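The office file server finally goes quiet

I have been putting off writing about the old server at work, mainly as it kept changing its mind about whether it was dead. It is now switched off for good, so I can get it all down in one go.

When I started at Hendis the server was a beige tower under the stairs. It held the shared drive, the print queue and a stock database that somebody had written before my time. It had 80 GB of disk space, split across two drives, and a fan you could hear from the kitchen. I was given the job of looking after it on the grounds that I had once fixed the label printer.

For the first couple of years that meant deleting things. People saved everything twice, once in their own folder and once in a folder called New. Every few months the disk would fill up, the print queue would stop, and I would go round asking who still needed scanned invoices from three addresses ago. The answer was always that they might.

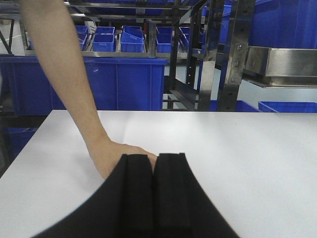 Why didn't we just buy a bigger disk? The controller card in that machine would not see anything larger than what was already in it, and a new card needed a driver that the operating system was too old to load.

So we carried on. In September the clicking started. It was the second drive, and it clicked only when the backup was running, which meant at half past two in the morning, when the building was empty. I only found out because I looked at the log and saw that the backup had been giving up at the same place for eleven nights. There were 626 files it had skipped, nearly all of them in the accounts folder.

I copied what I could to an external drive over a lunch hour. It took until ten to five. Windows gave me a time remaining of four minutes for most of the afternoon, then 657 minutes, then four again. I left it alone and did the post.

Most of the skipped files opened without trouble once they were on the other drive. A few didn't, and those were spreadsheets that had been emailed around enough that I could get them back from people's sent items. One was a price list from Tedell which I asked them to send again. They sent the new one, with new prices, so I suppose that was my own fault for reminding them.

The replacement is a small network storage box with four bays. I picked it after reading far too many forum threads, most of which were arguments about whether you need a proper server at all for an office of nine people. I had set out what we needed on the Bomolville board (it is mostly people running networks for small firms, and quite friendly) and said I was leaning towards two mirrored disks with the other two bays left empty for later.

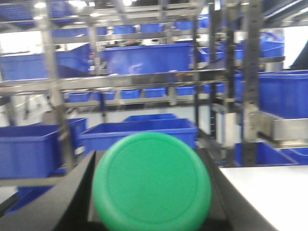
Sombat Srithong replied that mirroring was fine but that I should stop thinking of it as the backup, as a folder deleted on one disk is deleted on the other in the same second. Buy a third disk, he wrote, put it in a different building, and test it by getting something back off it before you trust it.

I did buy the third disk. It lives at home with me and comes in once a fortnight.

Moving the shared drive was easy enough. Moving the stock database was not. It had been written to look for its data on a drive letter, and the path was typed into the program in more than one place. I changed the one in the settings file and it opened, showed the right number of items, and then saved every change back to the old server. I didn't notice for two days. After that I unplugged the old server's network cable, and the program told me straight away where the other paths were, by falling over at each of them in turn.
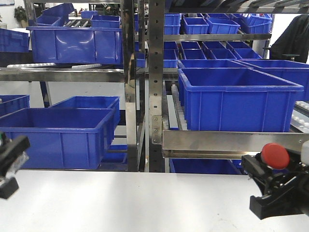 Page 2 of 3

Printing came next. The old machine had been handing out jobs to both printers, and I had assumed the new box would do the same. It will, in theory, for a list of printers that doesn't include either of ours. In the end I set up each PC to print directly, which took a morning. The upstairs one needed a driver that only Luangrath still had on their support pages, under a model number one digit off from the one on the front of the printer. It installed and printed a test page in landscape. Every page since has been in portrait, so I have left it.

Permissions took longest. On the old server everybody could see everything, apart from a folder called Private that had been made by someone who left, and which none of us could open. I gave each person a login and put accounts and wages behind a group. Then I spent a week adding people to the group one at a time as they found out they couldn't get at the holiday chart, which was kept in the wages folder. I have moved the holiday chart.

As for Private, I took ownership of it once the disk was out of service and found 201 photos of a Christmas party and a crossword.
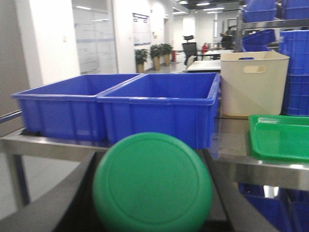 Odds and ends, same week

The new box is a good deal quicker. Opening the big catalogue file used to take long enough to fill the kettle and now takes a few seconds. It sends me an email if a disk gets too warm or too full, and so far it has sent one, to say that email notifications had been switched on. It can take disks of up to 16 TB in each bay, though I went for much smaller ones, and at the rate we fill them I doubt I'll be shopping for more until well after the warranty runs out.

The old tower is still under the stairs with its cable coiled on top. I need to wipe both drives before it goes for recycling, and the clicking one won't stay awake long enough for the wiping program to finish. I'll probably take it apart and drill it. If anyone knows which size of star bit fits those lid screws, leave a comment, as I have tried the two in my set and one was too big and the other just spins.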